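木工・家具の手入れ板
トピックNo.1211 食卓の天板、オイルとウレタンどっちにするか（再）
閲覧順:古い順
一行掲示板 / 道具板 / 売ります買います / 過去ログ

前のトピックが267で止まったので続きです。前の分は過去ログに入ってます。途中で話が床の塗装にそれて、最後は犬の爪の話になってたので、ここは食卓の天板限定でおねがいします。床の人は床板へ。

前スレのまとめ(管理側でざっと)
・オイル派:傷が直せる、手触り。手間がかかるのは認める
・ウレタン派:水に強い、放っておける。剥げたら面倒なのは認める
・ワックスだけ派:ひとりいた
・決着してない

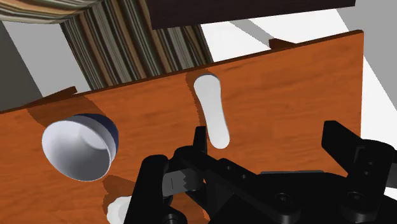

投稿者:Inger Kragh 07:12 通知する 引用する

立て直しありがとうございます。前スレで質問した者です、長いのでもう一回書きます。

うちの食卓、買ってから一度もちゃんと手入れしてません。オイル仕上げと聞いて買った。店の人には年に何回か塗ってくださいと言われて、最初の年に一回だけ塗った。それきり。

で、いまの状態。
窓側だけ色が濃い。自分が座る席の前がかさかさ。鍋のあと(白い輪)がひとつ、これは去年の鍋。鉄瓶を置いたところに黒い点々。醤油はもう数えるのをやめました。

4月に義理の両親が来るので、それまでになんとかしたい。選択肢は
a オイルを塗り直す
b この際ウレタンにしてしまう
c テーブルクロス

夫はcです。私はaに気持ちが寄っていて、前スレを読んでbもいいのかと迷いはじめたところ。朝なので急いで書いてます、変なとこあったらすみません。

投稿者:かんな屑 07:40

aで。
白い輪はオイルの天板ならほとんど気にしなくていいです、表面を軽く研いで塗れば薄くなる。黒い点々は鉄とタンニンの反応なので研いでもけっこう残る。そっちが本題だと思う。

樹種は?オークかナラならまず間違いなく鉄染み。パインだったら話が違う。

投稿者:Inger Kragh 07:58

樹種、明細には「オーク」とだけ。通勤前なのでまた夜に。

投稿者:北の塗師もどき 08:21

前スレから読んでます。わたしはbを推します。理由は前スレに書いたけどもう一回。

子どもがいる、鍋をする、鉄瓶を直に置く、年一回も塗れない。この条件でオイルは向いてないです。オイルは手をかける人の仕上げ。かけない人が使うとかさかさになって、かさかさのところに醤油が入って、染みになって、研ぐのがおっくうになって、もっと塗らなくなる。ぐるぐる回るだけ。

ウレタンなら濡れ布巾で拭いておわり。半ツヤか艶消しを選べば見た目もそこまでテカテカしません。水性の二液がおすすめ。Prornusの艶消しを自宅で使ってます、匂いも少ない。

投稿者:かんな屑 08:30

>>北の塗師もどきさん
子どもがいるって書いてありましたっけ

あとウレタンは、オイルが染みてる板に上から塗っても食いつかないことがある。そこ飛ばして勧めるのはどうかと

投稿者:北の塗師もどき 08:44

子どもは前スレで書いてました。たぶん。違ったら失礼。

食いつきの件はその通り。だから下地をちゃんとやる前提です。研いで、溶剤で拭いて、日をおいて、目立たないところで試す。天板の裏で試せばいい。裏なら失敗しても見えない。

投稿者:かんな屑 08:49

裏って塗り方が表と違うこと多いんですよ。表はオイル三回で裏は一回だけとか、ひどいとこだと裏は何も塗ってない。裏でくっついたから表も大丈夫、にはならない。やるなら表の端っこ。

投稿者:通りすがりのcasa 09:15

横からすいません、cはだめなんですか。布一枚で全部解決する気が。

投稿者:かんな屑 09:17

木の家具の板でそれを言うか

投稿者:通りすがりのcasa 09:20

うちはずっとそれです。母の代から。下の板がどうなってるかもう何年も見てない

投稿者:moku_no_kai 12:05

昼休み。透明のビニールマットは絶対やめたほうがいいです、それだけ言いに来た。オイルでもウレタンでも、可塑剤で張り付いて跡になる。夏に剥がしたら塗膜ごと持っていかれた経験あり。布ならまだ。布でも濡れたまま置いとくと色が移るので注意。赤いやつはとくに。

本題、自分はどっちも使ってます。食卓がウレタン、仕事机がオイル。机のほうが好き。食卓のほうが楽。

投稿者:Inger Kragh 19:36

帰りました。たくさんありがとうございます。

子どもはいます、ひとり、六歳。前スレに書いたと思う。通りすがりのcasaさん、夫が喜んでました。

かんな屑さんの言う鉄染み、検索したらまさにこれでした。シュウ酸で抜けると出てくるんですが、食卓に使っていいものなんでしょうか。名前がこわい。

投稿者:かんな屑 19:55

抜けます。というか鉄染みはほぼそれ一択。
ただし毒物劇物の扱いで、買うときに書類と印鑑がいる店もある。粉を吸わない、手袋、目。子どものいる時間にやらない。抜けたらよく水拭き、何度も拭く。乾いたところをまた研ぐことになるけど、そのとき出る粉も吸わないように。マスク。

点々だけ抜くとそこだけ白っぽく浮きます。やるなら天板全体にうすく。ここでみんな失敗する。私もした。

投稿者:北の塗師もどき 20:10

薬の話は専門の人に任せたほうがいいと思いますよ。六歳がいる家で素人がシュウ酸を全面に塗る、ちょっと賛成できない。

点々は点々のままでいいのでは。ナラの食卓に鉄染みがあるのは普通のこと。

投稿者:かんな屑 20:14

全面っていってもうすく、刷毛でさっと。換気して。濃さと後始末を守ればこわいものじゃないです。こわいこわい言ってると何もできなくなる

投稿者:北の塗師もどき 20:19

こわがって正解のものもあるでしょう。

投稿者:moku_no_kai 20:33

まあまあ。
間をとって、点々は残す、白い輪とかさかさは直す、でどうですか。4月までって言ってるし。

投稿者:Inger Kragh 20:50

残す案、いいかもしれない。ちょっと気が楽になりました。

では点々は残すとして、オイルを塗り直す場合の手順を教えてください。いま家にあるのはElentのオイル(缶、開けてから数年)と、買ったときにもらった布。紙やすりはなし。缶を振るとちゃぷちゃぷいうけど、ふちのところに茶色い膜が張ってます。

投稿者:かんな屑 21:12

その缶は捨てましょう。膜が張ってるのは酸化が進んで固まりはじめてる。下のほうが使えることもあるけど、食卓全面をそれで塗って乾かなかったら地獄。べたべたの食卓で義両親を迎えることになる。新しいの買ったほうが安い。

手順。
前の日に水拭き、よく乾かす。中性洗剤をうすめて拭くのもあり、油汚れがあるなら。
紙やすり、木目にそって。最初は中くらい、最後は細かめ。力はいれない。かさかさのところだけ念入りにやるとそこが凹むので全体を同じだけ。
粉を掃除機で吸って、かたく絞った布で拭く。
オイルを布で塗る。刷毛でもいいけど布がらく。うすく。
少し置いて余ったのを拭き取る。これでもかというくらい拭く。
一晩。
もう一回。

投稿者:moku_no_kai 21:20

最後の研ぎで2000番とか使う人いるけど、オイルの場合あんまり細かくするとかえって吸わないです。最後の最後、塗り終わって乾いてから、つるっとさせたい人が使う番手。順番間違えないように。

投稿者:かんな屑 21:24

そうそれ。前スレで2000番から始めて「何も変わりません」って言ってた人いたよね

投稿者:通りすがりのcasa 21:31

それ私です。

投稿者:かんな屑 21:33

すみませんでした

投稿者:通りすがりのcasa 21:35

いえ。だから布をかけてます。

投稿者:北の塗師もどき 21:58

オイルの手順にひとつ足させてください、大事なので。

使い終わった布。丸めてゴミ箱に入れると燃えます。比喩じゃなく火が出る。亜麻仁油や桐油みたいな乾性油は乾くときに熱が出て、布を丸めておくとその熱がこもる。水を張ったバケツに沈めて、そのまま水ごとビニール袋にいれて、自治体のルールで捨てる。干すなら外で一枚ずつ広げて、完全に固まるまで。

オイル派の人たちがこれを書かずに手順を書くの、毎回気になってます。

投稿者:かんな屑 22:04

書くの忘れてた。これは完全に北さんが正しい。布は水。絶対。

投稿者:Inger Kragh 22:15

知らなかった…。最初の年に塗ったとき、布を丸めて流しの下に入れてました。いま思うとぞっとする。

ついでにもうひとつ。手触りの話なんですけど、前スレでワックスの人がひとりいて、Tudardの蜜蝋を勧めてましたよね。オイルの上から塗ってもいいんですか。ワックスだけでもいいならそれが一番手軽そうで。あの人まだ見てるかな。

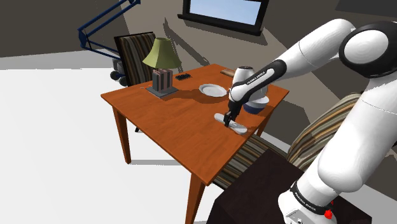
Deisy Mamani 22:41
見てます。ワックスの者です。前スレでは袋叩きだったけど元気です

オイルの上からで大丈夫。ていうかそれが普通の使いかた。オイルがちゃんと乾いてから、小指の先くらいをとって、布で、丸く丸く、そのあと木目にそって拭き上げ。つけすぎるとくもる。くもったらドライヤーで少し温めて拭けばとれる。

ワックスだけ、は私がやってるやつ。水には弱いです、そこは嘘ついてもしょうがない。コップの汗で輪がつく。ただ輪がついてもその日のうちに布でこすれば消えるし、塗るのに五分もかからない。夕飯のあと、皿を下げたついでに一角だけ塗る。つぎの日は隣の一角。ぐるっと回ったらまた最初から。これだと「今日は塗る日だ」って構えなくていい。

年に何回かまとめてやれって言われるからやらないんですよ、人間は。

投稿者:北の塗師もどき 22:55

毎日一角、オイルより手間では?

投稿者:Deisy Mamani 23:02

手間の総量はたぶん多い。でもつらさは少ない。伝わらないかなこれ

投稿者:moku_no_kai 23:10

わかる。歯磨きと歯医者

投稿者:かんな屑 23:18

ワックスだけは正直おすすめしにくい。あとでオイルに戻したくなったとき、蝋が残ってると吸わないから全部落とすはめになる。Inger Kraghさんはオイルに戻す可能性が高いので、まずオイル、そのあと蝋。順番だけ守って。

投稿者:Deisy Mamani 23:24

順番についてはかんな屑さんに賛成です。

投稿者:小口 00:37

夜中に失礼。家具屋で働いてた者です。いまは辞めてます。

お客さんから一番多かった相談がまさにこれで、オイルの食卓を買って一回も塗ってない、どうしたらいいか。だいたいみんな申し訳なさそうに電話してくる。売った側からすると、塗ってなくてもそんなに困ったことにはなってないです。かさかさになった天板は、そのぶんよく吸う。研いで塗るとびっくりするほど戻る。

困るのは半端に手を入れたやつ。オリーブオイルを塗った(乾かない、べたつく、そのうち匂う)。メラミンスポンジでこすった(そこだけ白い)。アルコールで毎日拭いた(塗膜がやられる、ウレタンでもやられる)。シール剥がしを使った。ここ何年かはアルコールがすごく多かった。

だから何もしてなかったInger Kraghさんは優等生の部類。

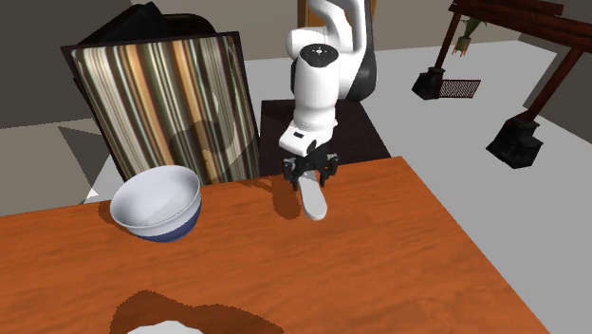

それと前に話が出てたウレタンの塗り替え、店ではよほどでないと勧めてませんでした。工場で吹いた塗膜と家で刷毛で塗った塗膜はべつもの。家だとほこりが乗る。刷毛目が出る。角のところが垂れる。腕のある人ならきれいにできます、北さんはたぶんできる人。でも初めてやるのが食卓の天板、しかも4月までっていうのは分が悪い。最初は棚板とか、裏返せるもので練習してからのほうが。

塗る季節のことも。寒い時期は乾きが遅いです。缶に書いてある時間は暖かい時期のつもりで読んで、冬場は倍みておく。部屋は暖かくして、でもストーブの真横はだめ。急に乾かすと反ります。反るのは片面だけ塗って裏をほったらかしたときも。裏も一回でいいから塗ってあげてください、脚をはずさなくても手の届く範囲で。これは本当にみんなやらない。

長文失礼。寝ます。

投稿者:北の塗師もどき 06:50

小口さん、参考になりました。たしかに初めての人に天板はきついかも。そこは引っ込めます。

ただ、オイルにするなら鉄瓶の下に何か敷いてほしい。それだけは言わせて。鍋敷き一枚で点々は増えない。

投稿者:Inger Kragh 07:05

おはようございます。全部読みました。電車の中です。

小口さんの「申し訳なさそうに電話してくる」のところ、まさに私でした。買った店(Carrasco)に電話しようとして、番号を途中まで押してやめたことがある。怒られる気がして。

決めました。オイルでいきます。点々は残す。裏も塗る。布は水。そのあと蝋。

夫にはcは却下と伝えました。夫は「じゃあ鍋敷きは買っていいのか」と。いいです。

投稿者:かんな屑 07:22

おー。
オイルの銘柄はなんでもいいけど、前に塗ったのと同じメーカーが無難。Elentのままでいいと思う。色つきは買わないこと、クリアで。店で隣に並んでるので間違える人がいる。

投稿者:moku_no_kai 07:30

色つき、一回やった。ウォルナット色。泣いた

投稿者:Deisy Mamani 12:18

最初に塗るのは自分の席の前がいいです。かさかさのとこ。一番変わるから。

投稿者:かんな屑 12:26

いやいや一部だけ先に塗ったらそこだけ境目が残るでしょう。全体を一気に。

投稿者:Deisy Mamani 12:31

順番の話です、同じ日に全部塗るとして。

投稿者:かんな屑 12:34

ならOK。でも端から順に塗ったほうが塗り残しがない

投稿者:Deisy Mamani 12:40

楽しさの話をしてる

投稿者:北の塗師もどき 12:52

端から派です。

投稿者:通りすがりのcasa 15:08

みなさんの読んでたら気になって、昼に布をめくってみました。

めくらなければよかった。いや、思ったほどひどくはないんですけど、布の織り目のかたちに日焼けしてて、格子模様になってます。レースっぽい布を夏に使ってたせいだと思う。2000番でこすった跡もうっすら残ってる、妙につるつるした一角が。

これ、オイル塗ったら格子は消えますか。

投稿者:小口 15:40

オイルだけだと消えないです、むしろはっきり出るかも。日焼けは表面の色の差なので、研げばかなり薄くなる。あと布をかけずにしばらく置いておくと、焼けてなかったところが追いついてきます。オークやナラならひと夏でだいぶ。チェリーならもっと早い。

急がないなら、なにもしないで布をはずしておく、がいちばん楽。

投稿者:通りすがりのcasa 15:52

布をはずす…。母の代からの布を…。考えます

投稿者:moku_no_kai 16:10

レース越しに焼けた天板ちょっと見てみたいけどな。狙ってできる柄じゃない

投稿者:Inger Kragh 21:20

途中経過です。仕事帰りにホームセンターに寄って、紙やすりと手袋と新しいオイルを買いました。クリアです、三回確認した。蝋は売ってなかったので取り寄せ。

質問、研ぐとき手でそのままやすりを持っていいんですか。なにか木っ端に巻くと書いてるページと、手でいいというページがある。

投稿者:かんな屑 21:26

巻いて。平らな木っ端か、コルクの台。手で持つと指の形に凹む。天板は平らが命、光が斜めに入る時間に見るとすぐばれる。角と縁だけは手で、軽く。

投稿者:小口 21:45

角は本当に軽く。オイルの天板は角の丸みで値段が決まってるみたいなところがあるので、研ぎすぎると顔が変わります。

投稿者:北の塗師もどき 21:51

斜めの光は大事。懐中電灯を天板に寝かせて照らすと、拭き残しも研ぎ残しも全部見える。拭き取りのときもこれで見るといい。ウレタンでもオイルでも同じ。

投稿者:Inger Kragh 22:03

懐中電灯やってみました。見なきゃよかったものが全部見えました。ボールペンで書いたひらがなの跡がある。子どもの名前の練習。紙の上から書いたのが凹んで残ってて、最初の一字だけ左右が逆。

これは研ぎたくない…

投稿者:moku_no_kai 22:07

残せ

投稿者:かんな屑 22:09

残しましょう。凹みだから軽く研ぐくらいじゃ消えません、大丈夫。オイルを塗ると溝に溜まってやや濃くなるので、そこは綿棒で拭き取って。爪楊枝に布でも。

投稿者:北の塗師もどき 22:15

逆に、消したい凹みがある人は、濡れ布巾あててアイロン。木が水を吸って戻る。Inger Kraghさんはやらないように。白い輪を消そうとしてアイロン使う人もいるので、場所に気をつけて。名前のところは避ける。

投稿者:Inger Kragh 22:19

絶対やりません。養生テープ貼ってさわらないようにします。

投稿者:小口 22:24

テープは研ぐあいだだけで、塗る前にはがしてくださいね。そこだけ塗れてないと後で色がちがってくる。貼りっぱなしで何日も置くと糊も残ります

投稿者:Deisy Mamani 22:50

蝋の缶が届いたら、まず裏の隅で試して、匂いが嫌いじゃないか確かめてください。蜜蝋の匂い、だめな人はほんとにだめなので。うちは姉がだめで、うちに来るとごはんのあいだずっと窓をあけてる。

投稿者:Inger Kragh 23:01

義母がそういうのに敏感で…蝋は両親が帰ってからにしようかな。オイルの匂いのほうはどのくらいで抜けますか。

投稿者:かんな屑 23:08

ものによるけど、塗って何日かでだいぶ弱くなって、気にならなくなるまで二週間みておけば。窓あけて。なので逆算すると今週末のうちに塗っておきたい。引き出しとか幕板の内側に塗るといつまでも匂うから、そこは塗らない。

投稿者:北の塗師もどき 23:14

塗ってからしばらくは水ものも避けて。表面が乾いてても中はまだ。その間のごはんはどこで食べるか、先に考えておかないと台所で立って食べることになります。うちはそうなった。

投稿者:Inger Kragh 23:17

考えてなかった

投稿者:通りすがりのcasa 23:20

布をかけて食べれば

投稿者:小口 23:22

それは塗ったばかりのときはだめです。くっつきます。

投稿者:通りすがりのcasa 23:23

はい

次の20件を表示 / このトピックに返信する / 先頭へもどる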